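Usmont Voters' Circle Announces Candidate Forum, Asks Candidates to Attend

October 3, 2020
By Temitope Babalola, Usmont Voters' Circle

USMONT: The Usmont Voters' Circle will hold its fall forum for the town council race at the Rerkstead Hall, and all 3 people running for the open seat have agreed to come. Two of them have agreed in writing.
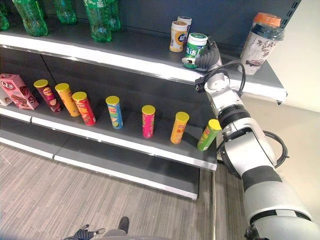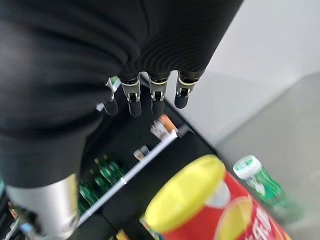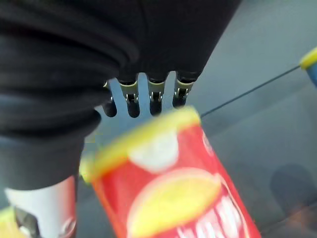 Robotic hand at a shelving unit, with a jar in its grip (first photo). Close views of robotic fingers (second and third photos).

The seat has been open since May, when the last person to hold it moved to Plellska and went on voting in council meetings by phone until the town clerk asked where he was calling from. Since then the council has split evenly on the bus contract, the library hours and whether to take a break for lunch.

On the ballot are Danjuma Adeyemi, a school bus dispatcher; Elif Naz Dönmez, who ran two years ago and lost by 334 votes; and Gil-soo Um, a retired surveyor whose yard signs give his name and the word "Reasonable." Mr. Um has declined to say what the word applies to.

"We wanted a forum where people would answer the question they were asked," said Efe Okafor, who will moderate. "I have a bell. I've told the candidates about the bell. One campaign wanted to know if it was a loud bell, and I said they were welcome to find out."

Each candidate will have two minutes to open and one minute per answer. There will be no closing statements. At the last forum the closing statements ran longer than the forum, and one of them is believed by several people who were present to have contained the opening statement.

Questions will come from residents. The Circle has received 1046 so far, the great majority of them about the Sani Road crossing, where the light stays red long enough for drivers to write to us. These have been combined into one question. The rest cover property taxes, leaf pickup, the council's habit of meeting at hours when people are at work, and a dog, whose owner is asked to contact us directly.

Turnout in the last council election was 3921, a figure the town described at the time as "encouraging." The Circle would like to be encouraged further.

"People tell me they don't follow local politics, and then they talk to me for half an hour about the leaf truck," Okafor said. "That's local politics. You're soaking in it."

Seating at the hall will be spaced out and masks are required, including for candidates while they are speaking. The microphones have been tested with this in mind. Residents who would prefer to stay home can listen on the town's phone line, which will be muted at our end after what happened during the budget hearing.

Campaign signs, buttons and hats are to be left outside. Applause is allowed at the end.

The forum is free and open to anyone who lives in Usmont, registered to vote or otherwise. Voter registration forms will be on the table by the door, with pens. Please leave the pens.

The Usmont Voters' Circle does not endorse candidates. It has been asked to by all three campaigns.

Press seats can be reserved through Temitope Babalola at the Circle's office in Rerkstead Hall, second floor, mornings only.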